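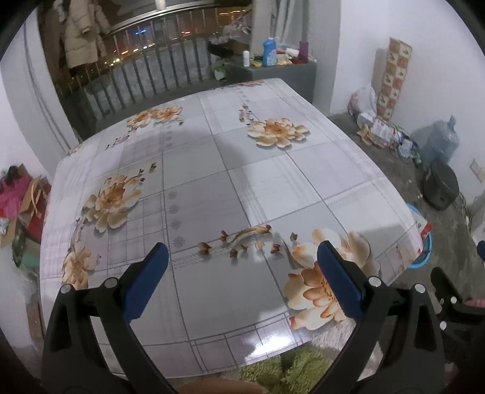
Oilcloth and wipe-clean table coverings

A wipe-clean table covering is a cloth or sheet laid over a table to protect it from spills, heat marks and everyday wear, and made so that it can be cleaned with a damp rag instead of being washed. The oldest well-known kind is oilcloth, a woven fabric coated with boiled linseed oil. Most of the coverings sold under that name today are something else entirely, usually a layer of vinyl on a cotton, polyester or felt backing, but the old word has hung on in kitchens and market stalls and it is not likely to go anywhere soon.

Names

In everyday American speech the words oilcloth, vinyl tablecloth and plastic tablecloth are used more or less freely for one another. Sellers try to be a little more careful. "Oilcloth" tends to mean a heavier material sold off the roll, "vinyl" a lighter one with a fuzzy back, and "coated cotton" a softer cloth with a thin acrylic finish that hangs almost like ordinary fabric. In Britain the letters PVC are often printed right on the label, and in much of northern Europe the everyday word for the covering still translates as "wax cloth," even though there has been no wax in it for generations.

History

Cloth treated with oil to keep out water is very old, and was used for rain capes, covers for wagons and wrappings for goods long before anyone thought of eating supper on it. By the 1700s painted and oiled canvas was being made for floors in Britain and North America, and lighter versions soon found their way onto shelves and tables. The work was slow. A length of linen or cotton was stretched on a frame, sized with starch or glue, and given coat after coat of oil and pigment, with a long wait between each one for drying and a rubbing down with pumice before the next.

During the 1800s printing with carved blocks, and later with rollers, brought the price down far enough that a patterned oilcloth became one of the small luxuries an ordinary household could afford. It brightened a dark kitchen, it saved on laundry, and when the top grew shabby the better parts could be cut up for shelf edging, school bags or a baby's bib. Many people who grew up in the first half of the 1900s remember the smell of a new one, which was strong and a bit like fresh paint.

Linseed oilcloth had its faults, though. It cracked along the folds, it grew sticky in hot weather, and in time it yellowed. When vinyl-coated fabric became widely available after the Second World War, the older product faded from the shops quite quickly. A few small workshops still make the linseed kind, mostly for museums, historical houses and people who sew period costumes.

How it is made today

Modern vinyl covering starts as a backing, either woven or felted. A film of soft vinyl is pressed onto the backing between heated rollers, or spread on as a paste and cured in an oven. The pattern may be printed on the film before it is joined or on the surface afterward, and a clear top layer is then added to protect the ink. Whether the cloth ends up glossy or matte depends mainly on this last layer and on the roller that finishes it. Some rollers leave a fine texture like linen, which hides crumbs and scratches rather well.

Coated cotton is made differently. The cloth is woven and printed first, just as it would be for a dress or a curtain, and a thin layer of acrylic is put on at the end. It drapes more nicely than vinyl and can often be washed on a gentle cycle, but it lets a long-standing spill through sooner, especially at the seams.

Patterns

Table coverings have always borrowed their looks from other things in the house. Early oilcloths copied marble, wood grain and tile. Red and white checks came in from woven table linen and never really left, and fruit, flowers and roosters followed. Patchwork designs, in which blocks of plaid, plain color and blossoms are printed side by side as though they had been stitched together, have been a steady favorite too - they suit a room where nothing quite matches, and a coffee ring has a way of getting lost in them.

Among collectors there is a fair amount of interest in old pattern books and roll ends. The Woltcombe mill is remembered for its floral borders, and the Oksanen range of quiet grays and lavenders still turns up at estate sales in good condition. Jarmo Koivisto, whose short history of the kitchen table has a long and affectionate chapter on the subject, argues that a family's cloth is often the thing people recall most clearly about a childhood kitchen, more so than the table under it. His own collection runs to 900 samples, and he writes about nearly every one of them with the same fondness.

Among newer makers, Zarneo sells mostly plain colors by the roll, while Masum is better known for plaids and small-scale florals.

Choosing a size

A covering for daily use is generally cut with a short overhang, so that it doesn't gather in the laps of the people sitting down. An overhang of 6 inches on every side is comfortable for most tables. Because vinyl doesn't fray, the edge can simply be cut with sharp scissors and left alone, although a bias binding looks neater and helps the corners hang straight. Round tables are a little more trouble, and many people find it easiest to turn the cloth face down, lay a string from the center and mark the circle with a pencil.

Care

Warm water with a drop of dish soap takes care of nearly everything. Scouring powder dulls the shine, and bleach can lift the color. Ballpoint ink, turmeric and newsprint are the classic troublemakers and are best wiped up right away. Hot pans should always have a trivet beneath them, as vinyl softens and will hold the ring for good.

Creases in a new cloth usually relax on their own within 24 hours in a warm room. The patient may leave it at that, and the impatient can go over the back with a hair dryer on a low setting, smoothing by hand as they go. For storage, rolling is much kinder than folding - a cardboard tube from a fabric store is just the thing, and the cloth should be rolled with the printed side facing out.

See also

Table linen
Linoleum
Place mat
Waxed cotton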